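Buy the belt first

I have sat through a fair few planning meetings where a small firm decides to "get a robot", and they nearly always begin with the arm. Somebody has a brochure open, somebody else has seen a video, and within ten minutes the room is arguing over reach and payload. I love those meetings, I really do! But I'd like to make a case for starting at the dull end of the spreadsheet, with the conveyor, the crates, the boxes and the bits of stuff you'll be moving. That's where I think the fun is, and it's where a modest budget goes furthest.

Take the plan we drew up at Workent last May for our packing room in Brondudlow. The first draft had one enormous line for the arm and a single line at the bottom reading "sundries". Sundries! Under that word sat the belt, the guarding, the cables, the lighting, the storage crates, the test pieces and every hour anybody would spend making them work together. I asked for the line to be opened up, and it came out as 264 separate items. Most were cheap. A few were not. Several had delivery times longer than the arm's, which meant our lovely new machine would have been sitting on a pallet waiting for brackets.

So we turned the draft upside down. We priced the things the robot touches, then the things it stands near, and left the arm until we knew what we were asking of it. I can't recommend this enough. You learn such a lot about your own work. We found out that our cartons arrive in far more states than we'd assumed, some crisp, some crumpled, some with tape running over the place where you'd most like to put a suction cup. If you only ever budget for perfect boxes, you'll choose a gripper that likes perfect boxes, and your goods-in bay won't supply them.

My favourite line in the whole plan is the one for test objects. Ours was 5 pounds, and it bought a bag of little coloured blocks. People laughed at that. But a plain block on a plain belt answers questions no data sheet will. Can the camera find it when the belt is scuffed? Does the shine off the rail put it off? What about with a big grey crate nearby and a carton lying on its side?
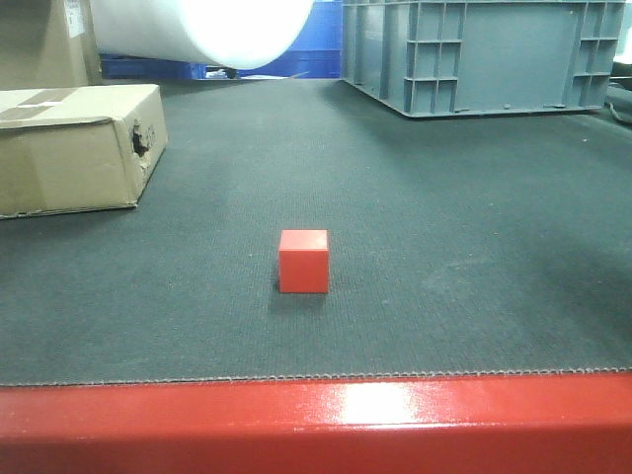 The red block on the belt, with cartons and a crate for company.

I'd spend a whole week on that sort of thing before signing for anything with motors in it. Borrow a belt if you can. Ours is a second-hand one from a dealer called Hunditz, red paint, fraying a bit along the front seam, and I've grown very fond of it. New belts are beautiful and uniform and will tell you very little about year three. A worn one shows you the speckles and smudges your vision software will have to put up with sooner or later, so you may as well meet them while you can still change your mind about the camera.

There's a fair argument against all this. A colleague at Yazzie, who run a much bigger site than ours, told me that if you dawdle over crates and blocks you never get round to buying the arm at all, and the enthusiasm drains away. I take the point. Money set aside in a budget tends to get eyed up by other departments, and a machine on the floor is harder to cancel than a plan. Their answer was to order the arm early and sort the rest out as they went, and they did get running. They also have 1,000 square metres to put their mistakes in. We have a corner next to the fire door.

For a small place, I still think the cheap stuff should come first, and I'd go further and say it should have its own line, its own owner and its own date. Put a spare belt in the plan from the start. Put in more crates than you need, all of one kind, because mixing them later is a misery. Leave room for tape, foam, labels and test boxes you're happy to ruin. And please give somebody paid time to move blocks about on a conveyor and write down what happens — it looks like play, and it's some of the best value you'll get.

Our list has grown to 293 items now. The arm is on it, at number 41, between a cable tray and a rubber mat, and I'm looking forward to it enormously.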